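Clearing a Table Setting with a Low-Cost Arm
Project report, Robotics and Automation Lab, Flurness Technical College
Submitted 14/04/2019

1. Purpose

The project asked whether a small fixed-base arm can do one ordinary kitchen chore, moving used items from a tray to a dish rack, well enough to be left alone. Published demonstrations tend to show single successful runs. We wanted a failure rate, measured on one setup with no changes between runs.

2. Equipment

The arm was a Vorkano tabletop unit with a two-finger gripper and a small camera mounted at the wrist. Control software was written on top of the Grellus motion library. All trials took place on the work table in the Boateng teaching lab, under the normal ceiling lights. The wrist camera was the only sensor used for locating objects. Finger force was not measured. Closure was judged from motor current alone.

3. Task

Each trial began with several light items on a dark tray and a dish rack beside it. The arm had to grasp one named item, lift it clear of the tray, and release it in the rack. Food items were included as distractors and were to be left in place. A trial was stopped after 80 seconds and counted as a failure if the item had not been released in the rack by then.
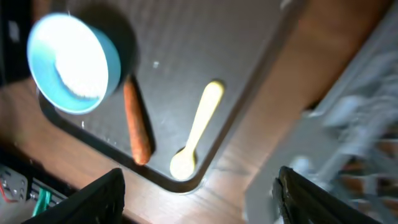
Figure 1. Wrist camera view of the tray with bowl, spoon and a food item. The rack is at right.

Image quality was a limiting factor. The inside of a light-colored bowl can wash out under direct light, and the detector then places the rim too far inward. Motion blur had a similar effect on the thin bars of the rack. Adding a pause of 2 seconds before each detection step reduced the second problem and did little for the first.

4. Results

We ran 327 trials, of which 200 ended with the correct item in the rack. Bowls were the easier class. The gripper could take hold of the rim from several angles, and a small position error did not matter much. Spoons accounted for most failures. A spoon lying flat offers very little height to grip, and the fingers often closed above the handle or pushed it against the raised rim of the tray. When two items touched, the arm sometimes moved both.

Distractor errors were less common. They occurred mainly when the food item lay close to the bowl and the detector merged the two outlines.

5. Discussion

A success rate of 61 percent is too low for unattended use. A person doing the same job would finish sooner and would not need the tray placed within a marked area. The arm is usable for bowls if someone is present to deal with missed grasps. For flat cutlery we do not consider it usable in its present form.

Two changes are planned for June: thinner fingertips with a soft lower edge, and a fixed exposure setting for the camera. A second camera above the table was considered and left out for reasons of cost. Wet items, glass and stacked dishes were not tested, and the results should not be extended to them.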